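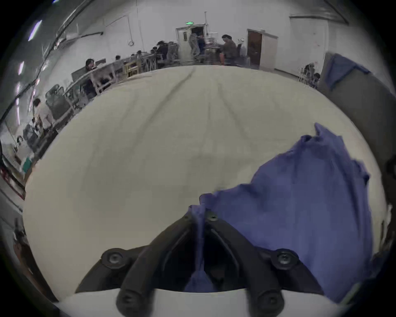
The folding table, seen over the back of a hand-held gripper. Purple garment at right, colleagues at the benches behind.

Folding for a living
August 2, 2022

When I joined Morkent I told my family I was going to work in robotics, and they pictured what I pictured, which was something with sparks. I have now spent most of the winter picking up shirts.

The project is called Seker, and the goal is a robot arm that can take a crumpled garment off a table and fold it well enough that you'd put it in a drawer. The arm learns from examples. Somebody has to make the examples, and this year that somebody is whoever has signed up on the sheet by the kettle. You hold the gripper by its handle, you look at the cloth, and you do the job the way you'd want the arm to do it, with two stiff plastic fingers in place of the ten good ones you came in with.

A single go from crumpled to folded is one example. Our target per shift is 24, which sounded insulting when it was announced. I managed 12 on my first day and went home with a sore thumb and a new respect for my mother. The record for one shift is 104, set during the face washer fortnight, and the rest of us regard it with suspicion. A face washer has two folds in it. Try that with a hooded jumper.

The hard part is behaving naturally. Everyone who picks up the gripper starts out folding like a surgeon, very slow, elbows in, and the arm then learns to be slow with its elbows in. After an hour you get bored and speed up, and those are the good ones. After three hours you get sloppy and start flicking sleeves across with a sort of swagger, and the arm learns the swagger too. We had a week in which it finished every tea towel with a little flourish. I am told it was traced to a particular shift. I have not asked which.

Mistakes are worth keeping, up to a point. If you drop a corner and pick it up again, leave it in, as the arm is going to drop plenty of corners and needs to see what a person does next. If you drop a corner, swear, and throw the whole thing over your shoulder, please mark the run as bad before you start the next one. The sorting at the end of the day goes much faster when people are truthful about this.

A few house rules have settled in since the last newsletter:

Crumple it properly. A garment set down politely in the middle of the table teaches the arm to expect politeness. Drop it from chest height and take what you get, including when it lands off to one side.

Don't smooth the table cover. It has creases in it and so will every table the arm ever meets.

Keep your free hand out of it. I know. It wants to help. Put it in your pocket.

Carry on as normal if you're working in the same room. The gripper's camera sees a very wide slice of the workshop, and walking through the doorway while somebody is folding is fine. We were asked early on whether the background should be kept clear, and the answer from the modelling side was that a system which only folds in an empty room is of limited use to anybody with a household. So come and go, sit at your bench, eat your sandwich. You are all contributing.

The second set of grippers has come from Brurno, and the fingers close more evenly than on the old pair. They also close harder, so go gently on anything knitted. Spare screws are in the drawer under the label printer. If you find one on the floor, it came from somewhere, and we would like to know where before the gripper finds out for us.

As for progress, we have nearly 112 hours of folding recorded, mostly towels and T-shirts, and the arm can now do a towel on a good day. It does T-shirts in the manner of a teenager who has been told twice. Trousers begin in October, once Damgaard has sent the longer tabletop, and I would like it noted that I asked for them to begin later.

We are short of clothes. Clean donations of any colour and any size are welcome in the box by the door, and patterned things are especially useful because we own far too much plain cotton. Buttons are fine, sequins are not. You won't get them back in the shape you gave them, though they will be folded, several hundred times over.

Afternoon spots on the sheet are still open for the rest of the month. Bring your own music, but keep it quiet enough that the benches don't complain, and wash your hands if you've been near the oil.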